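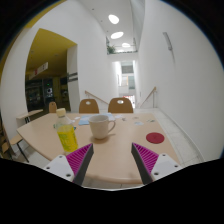
Table setup at the Cistbridge open day: hand-held gripper, bottle, mug and coaster.

Umo Open Day Set – README

Umo is our hand-held two-finger gripper, and on May 8, 2021 we took it to the Cistbridge open day and let visitors have a go! The job was a simple one: pick a spot for the bottle, guide the fingers in from either side, and put it on a coaster. Kids loved it, and a few parents hogged it.

Contents: 2747 clips, sorted into 13 folders by table layout. Clips run up to 18 seconds. Folder 10 has the most clutter and is our favourite – try it first.

Known gaps: one bottle colour only, and grip force wasn't logged. The Margaritis loader reads the clips as they are; Privum needs the older index file. 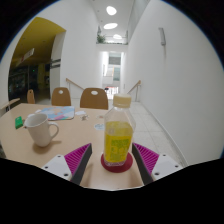 Margaritis users have asked whether the grooved pads will be offered in a softer grade, as the ribs can catch on labels. We're keen to try it, and a second set is planned for August.

Licence: free for research and teaching. Please credit the Umo team.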